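Hudport libraries to swap tables, again

Oct 29, 2018

Hudport will replace the reading tables in its two branch libraries before the end of December, the town said, only 19 months after the last set went in. The new ones will come from Keneteck, the same supplier as before.

The town's case is that the tables are hard to read at on bright days. Facilities manager Hamisi Ondieki told council members that glare off smooth tops was "the complaint we hear most." Asked how many complaints that was, he said he would get back to them.

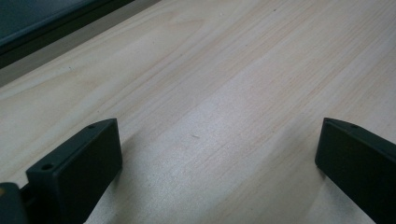 Light reflecting off a pale wooden tabletop.

Councilor Mariann Somogyi was not sold. A set of window blinds, she pointed out, would cost a good deal less than 16 tables, and blinds were in the original plan until they were dropped to save money. "We cut the cheap fix and now we're buying the expensive one," she said.

Keneteck says the new tops will have a duller finish that is easier on the eyes. It has not shown any test results. Sales director Wing-yan Lam said the finish had been "very well received" in Nultdale, where the library has had it for 12 weeks, all of them since the summer sun let up.

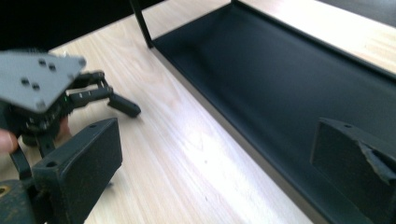 Sunlight on a light wood table, with a black tray at right.

The old tables will be offered to schools, according to the town. No school has asked for them so far, and Ondieki could not say who would pay to move them. He also did not rule out buying blinds next year.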